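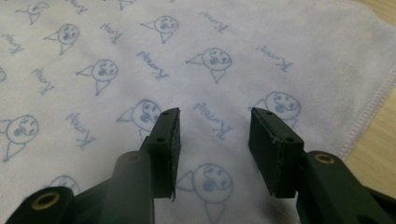 Textile Care, Unit 4: Absorbency and Finishes
Instructor: Orathai Prasertsri

Reading for this unit: chapter 3, plus the handout on fiber types from last time.

Cotton takes up water in two ways. Some goes into the fiber itself, which swells. The rest is held between the yarns and in the loops of the pile. A longer loop gives more surface, so terry cloth dries skin faster than a flat weave of the same weight. It also takes longer to dry on the line.

New towels often absorb poorly. Mills add softeners at the end of production, and these coat the fiber. A few washes with ordinary detergent will remove most of the coating. Liquid fabric softener puts a similar layer back.

Terms to know
Pile: the raised loops or cut ends on a fabric
Ground: the base weave that holds the pile
Wicking: movement of water along a fiber or yarn
Hand: how a fabric feels when touched

Drop test
Lay the fabric flat without stretching it. Let one drop of water fall from a burette and start the timer. Stop when the shine on the surface is gone. Repeat at five spots and take the average. If a drop is still sitting there after 40 seconds, write "40+" and move on.

Wash half of your samples at 40 degrees C before testing. Keep the other half as they came.

Lab write-ups are due 16 January 2019. Two pages at most, table included.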